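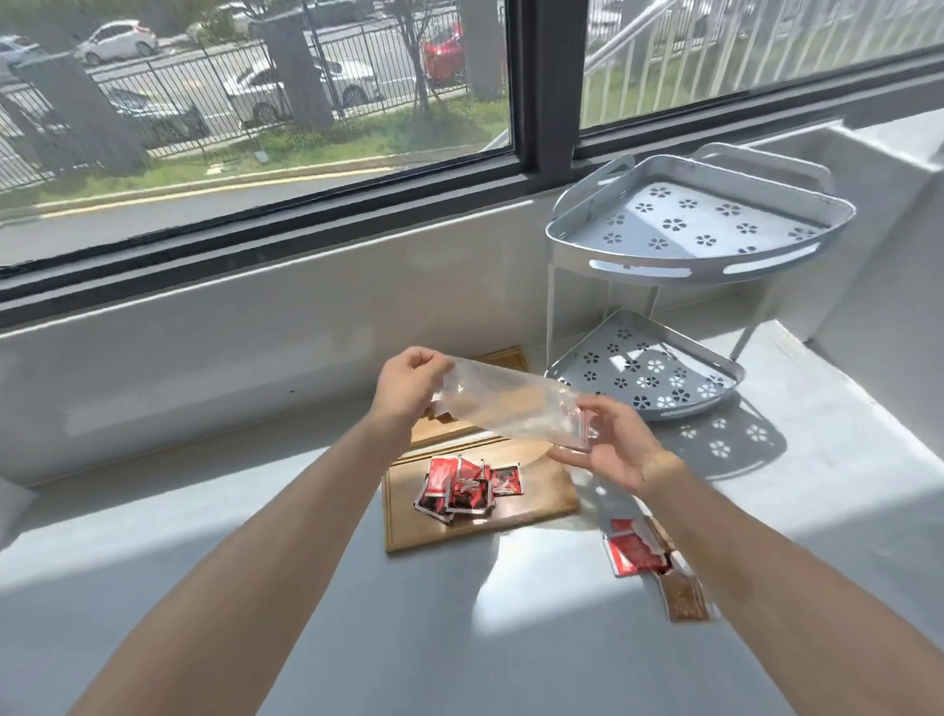
Snack corners, or what to do with all the little packets

I have a weakness for anything that comes in a small wrapper. Crackers, nuts, dried this and that, the single-serve things you grab at the register when you only went in for milk. For years they all lived in one deep kitchen drawer and the drawer was awful. You'd open it and something would be wedged at the back so it only came out halfway, and then you'd be in there up to the elbow with a ruler trying to push a packet down. I lost a whole box of crackers down behind that drawer once. Found them when we had the floor done.

So last November I moved the lot to the windowsill, and I've had a few emails asking how I set it up and whether it stayed tidy. Mostly yes! With a few bad weeks.

The shelf

It's a two-tier corner rack in white metal, a quarter circle, with little flowers punched through both shelves. I'd been looking at the Jenora ones for ages and kept putting them back in the cart and taking them out again. What sold me in the end was the shape. My sill is deep and it runs into the side wall, and that corner was a dead spot where I put keys, dead batteries, a candle nobody lit. A square rack would have stuck out past where I lean to open the window. The curved front doesn't catch my sleeve.

Measure before you buy, and measure the depth of the sill at the corner itself, too. Mine is 14 inches from the glass to the edge. I've seen people get one of these home and find a leg hanging over. Also check what the window does. If yours opens inward, forget it, put the rack on the counter by the toaster.

The flower holes are pretty when the sun comes through (you get flower-shaped spots of light all over the sill, which I did not expect and now look forward to) but they have a practical side. Crumbs drop through instead of building up. The other side of that is that crumbs drop through, onto whatever's below. Put your crumbliest thing on the bottom tier and you only have to wipe the sill.

Sorting

Tip everything out first. I know, I know. But if you try to sort from the bag straight onto the shelf you end up just moving the muddle from one place to another, and I have done that at least twice.

I sort on a board or a tray so I can pick up the whole pile and move it if somebody wants the counter. My piles are:

Things that stand up by themselves, or will if they have company
Things that flop
Loose stuff that needs a bag
Opened, eat soon

Anything torn or already open goes in that last pile, no exceptions, and it gets eaten that day or it goes in the trash. An open packet hiding in a stack is how you get ants. Ask me about the ants some other time.

Then check dates. I hold the packet up at the window to find the date, they print them in the silliest places, right across the crimp half the time. Oldest go to the front.

Bags for the loose things

Nuts and dried bits go in a clear zip bag. I used to be a jar person. Jars look lovely, and I had eight of them lined up from Dastden with the wooden lids, but they're heavy, and on a light metal shelf I didn't care for it. Plus a jar takes up the same room when there's a spoonful left in it. A bag shrinks as you eat.

A few things I've learned about bags:

Pull the bag open properly before you fill it. Hold it by opposite corners and give it a good stretch and a shake so the sides come apart. If you pour into a bag that's still stuck to itself, you'll have nuts on the floor.

Get the kind with a colored strip along the seal. I can see from across the kitchen which end is up, and it's much easier for older eyes and for kids.

Don't fill it to the top. Two thirds, then lay it down flat and smooth it toward the opening with your palm to get the air out, then zip. A flat bag sits on a tier nicely. A puffed-up one slides right off the front.

One kind of food per bag. Everything ends up tasting like the strongest thing in there, and in my house that was the smoked almonds.

I wash them if they've held something dry. Inside out, dab of dish soap, over a wooden spoon to dry. I don't bother with the ones that had anything oily.

Loading it up

Bag on top, packets underneath. I tried it the other way and the bag got squashed every time someone reached in.
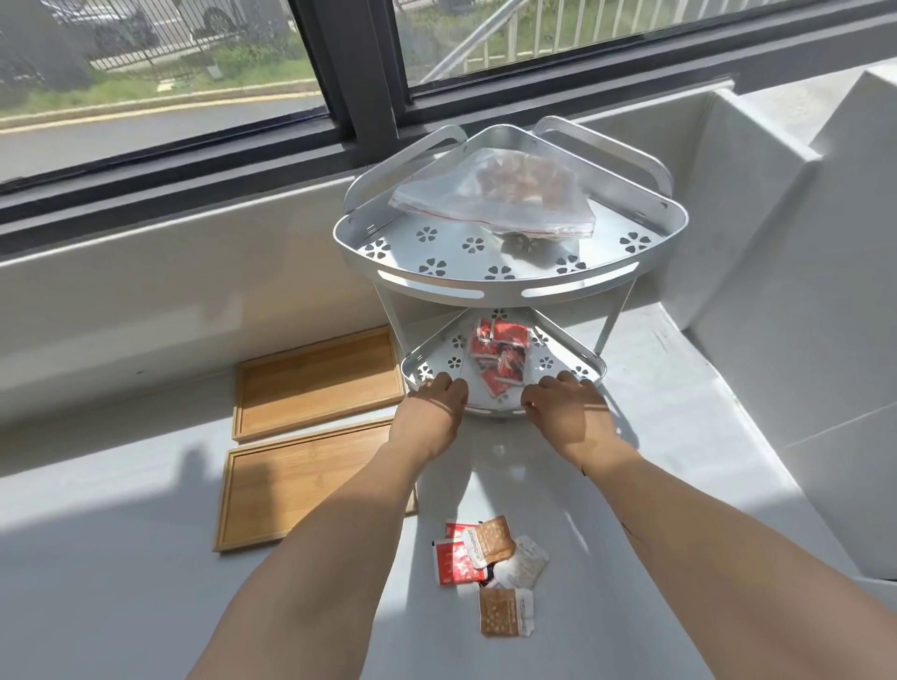 Stand the small packets on their ends and lean them on each other like books. It feels fussy for the first minute and then you never want to go back, you can flick through them with one finger and see what you've got. If they keep sliding down, you don't have enough of them, so prop the row with something. I use a folded index card. A binder clip works too, or one of those little bookends if you want to be fancy.

Start the row in the middle of the tier and work out to both sides. If you start at one end, the whole lot slumps toward the gap.

Bigger, flatter crackers go in last, wherever there's space. They're the ones that won't behave. Mine often end up on a tray next to the rack and I've stopped fighting it.

When you need to shift the rack, take hold of the rim of the lower tier with both hands, one each side, and slide it a little at a time. Don't lift it by the top with everything still on board. I did that and the packets went one way and I went the other. Stick-on felt dots under the legs help a lot if your sill is painted. I bought a sheet of 30 and still have most of them.

Trays

Bamboo trays with a raised edge are the best thing I own for this kind of job. I keep two near the rack. One is for sorting and the other catches whatever's waiting to be put away. Mine came from the Trusitz outlet, and they've had a hard life. Wipe with a damp cloth, dry right away, and once in a while rub in a bit of food-grade mineral oil and leave it overnight. Never the dishwasher. They'll warp and then they rock every time you put a cup down, and it drives you up the wall.

If your window gets strong sun, turn the trays around now and then so they fade evenly.

About that sun

Someone wrote in to say a window is the wrong place for food and they have a point. Chocolate, no. Anything with a cream filling, no. Nuts will go stale faster in the warm, so I only put out what we'll eat in a week and the rest stays in the pantry in the dark. My bag of nuts for the window is 400 grams, tops, and in this house it doesn't see the weekend. In high summer I move the whole rack onto the counter by the bread box and nobody minds.

Cleaning the rack

Once a month I take everything off and stand it in the sink. Warm water, dish soap, and an old toothbrush for the flower holes and the slots along the rim. Dry it well round the legs, that's where rust gets started on a painted rack. If it gets a chip, dab on a spot of white appliance touch-up and leave it a full day before food goes near it.

A reader swears by lining the tiers with the paper from Lazarević pastry boxes, cut to the curve. I tried it and it looked sweet but then the crumbs had nowhere to go, so I pulled it out again. Might be worth it if you keep tea bags on yours.

Next time, the spice drawer. I've been putting that one off.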